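Speaker notes — Can machines do the chores yet?
Orkow Institute, October program, afternoon session

Opening (5 minutes)
Welcome the audience. State the question plainly: can a machine be trusted with household or shop-floor work today? Our position is that it can do parts of that work, under supervision.

Section 2. Laundry
Washing is the solved portion. Handling the cloth is still open. A shirt has no fixed shape, and each grip changes the whole piece. Pause before moving on.
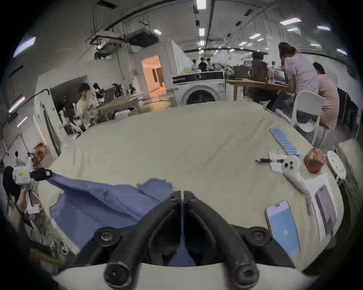 Blue cloth on the covered table, two hand-held grippers.

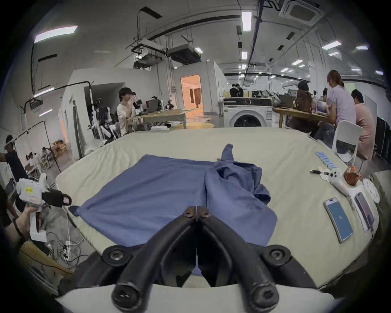 The Brindano trial recorded 2594 attempts at folding. Report the figure as attempts, and do not imply that all were completed. The first 200 were used for setup and are kept apart in the results.

Section 3. Shop floor
Turn to the Plalell packing line. Rigid cartons are handled well — soft bags are not. The line was stopped 50 times in one month for bags alone. Staff cleared each stop by hand.

Questions
Expect one on cost. Refer it to the Nakamura report, chapter 5. We do not give a date for home use.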